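Flomia Opens Second Sorting Room for Reusable Electronic Parts

Clallska, 8 November 2019 — Flomia, the nonprofit parts library that keeps small electronic and mechanical components in use, has opened a second sorting room at its building on Figueroa Street. The new room is set up for the little things that tend to end up in the bottom of a drawer: solenoids, round circuit boards, short cables with their connectors still on, and other parts that are too good to scrap and too small for most recyclers to bother with.

Schools, repair groups and home tinkerers in the Clallska area can start borrowing and requesting parts from the new room right away.

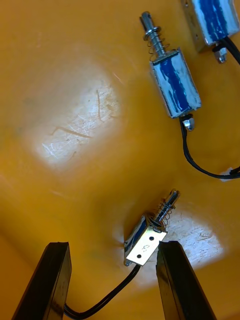
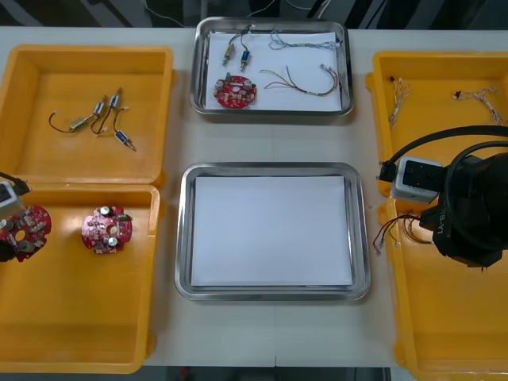 Small solenoids and orange-yellow plastic.

"We have wanted this room for such a long time," said Eulalia Palma, director of Flomia. "Our first room was built for motors and power supplies, big things you can pick up with two hands. The small parts always got whatever table was left over. Now they have their own space and their own shelves, and I can't tell you how happy that makes all of us — I keep walking in just to look at it!"

The first room, on the ground floor, will go on handling motors, fans, power supplies and full equipment donations. Small parts that come in with those donations will be pulled out and sent upstairs in covered bins. Until August, both kinds of work shared one long bench, and a donation of any size could stop small-parts sorting for days at a time.

What happens in the new room

Parts arrive mixed. A single donated bin may hold several kinds of solenoid, boards from two or three different products and a handful of switches, with all the wires tangled together. The first job is to get like with like. Solenoids go in one group and boards in another, and anything with a damaged lead is set aside for repair.

From there the solenoids are sorted again by type. Push-pull solenoids, the kind with a plunger that slides in and out of a coil, are the most requested part in the small-parts collection. Teachers use them to show how a current in a coil can move a piece of metal, and repair groups need them for latches, valves and coin mechanisms. Flomia checks each one for free plunger travel, looks over the return spring and the nut, and measures the coil before it goes on the shelf with a tag showing its rated voltage.

Circuit boards take longer. Capacitors are checked for swelling and leaks, the solder side is inspected under a magnifier, and boards that pass are bagged one to a bag. Boards that don't pass are still useful, and many go out in practice packs for people who are learning to remove and replace components.

"The boards are my favorite part of the day," said Chang-ho Ha, who leads small-parts testing. "You get a whole run of the same board and you start to know it. You know which capacitor is going to be the weak one, you know where somebody's iron slipped at the factory. And then a student comes in and wants to learn on exactly that board, and you have a stack of them ready to go. It's great fun."

The new room has daylight along one wall, bench lighting on separate switches, and shelving that can be raised or lowered without tools. Parts are kept in shallow boxes and trays at every stage, so that small nuts and washers stay with the part they came from. Metal trays on the benches can be lined with fresh paper between batches.

Shelf labels follow the same scheme as the first room, with one change asked for by borrowers: the connector type is now printed on the front of the label along with the voltage. Anyone who has ordered a solenoid and then spent an evening hunting for a plug to match will see why people asked for it.

Room to grow

Flomia passed along 2000 small parts in its last program year, and the old bench had reached its limit. With the second room open, the organization expects to handle 3000 in the year ahead. Sets of matched parts, which had to be put together one at a time by special request, will now be kept ready on the shelf.

The first of these is a classroom set for teaching about electromagnets. Each set includes push-pull solenoids, switches, battery holders and a printed guide written by Iara Godoy, a middle school science teacher who has borrowed from Flomia since it opened. Some 40 sets are ready to lend now. They can be kept for up to six weeks, and a set that comes back with a worn or missing part is simply topped up from the shelf before it goes out again.

"My students love anything that clicks," Godoy said. "You close the switch, the plunger jumps, and the whole table leans in. I wrote the guide around the questions they ask me every year — why is there a spring, why does the coil get warm, what happens if I turn the battery around. There's a blank page at the back for new questions, and I hope other teachers will send theirs to me."

A second set, planned for repair groups, will contain assorted solenoids, spare nuts and springs, and lengths of two-wire cable with connectors fitted. Flomia is asking repair groups to say which sizes they run short of before the contents are settled.

The work on the room was paid for by a grant from Finside, a regional fund for reuse and repair projects, along with gifts from 73 local households and businesses.

"We visited when the small parts were still being sorted at the end of the motor bench," said Domingo Bustos, program officer at Finside. "The care that people were giving to a part the size of your thumb really stayed with me. We're delighted to see them with proper space for it."

Visiting and borrowing

The second sorting room is upstairs at the Figueroa Street building and can be reached by stairs or elevator. Borrowers can browse the finished shelves during regular opening hours. The benches are open to visitors when a member of the staff is in the room, and groups who would like to see the testing work should write ahead.

There is no charge to borrow. Parts taken for permanent use, such as a solenoid fitted in a repair, are given out on a pay-what-you-can basis. Teachers may reserve classroom sets for the coming term by email or at the front desk.

Flomia also welcomes donations for the new room. Solenoids with their leads attached are especially wanted, as are small circuit boards in batches of the same kind and cable ends with the connectors left on. Please don't cut the wires short! A part with a full lead is far easier to test and to reuse. Loose batteries, broken glass and anything oily can't be accepted at either room.

Parts can be dropped off at the ground-floor desk in any sturdy box or bag. Donors don't need to sort them first, though a note saying what equipment they came out of is a big help to the testing bench.

About Flomia

Flomia is a nonprofit parts library based in Clallska. It collects, tests and lends electronic and mechanical components to schools, repair groups and individuals, and runs evening classes in basic soldering and fault finding.

Media contact: Rozália Šimek, communications, Flomia. Interviews and visits to the sorting rooms can be arranged through the front desk.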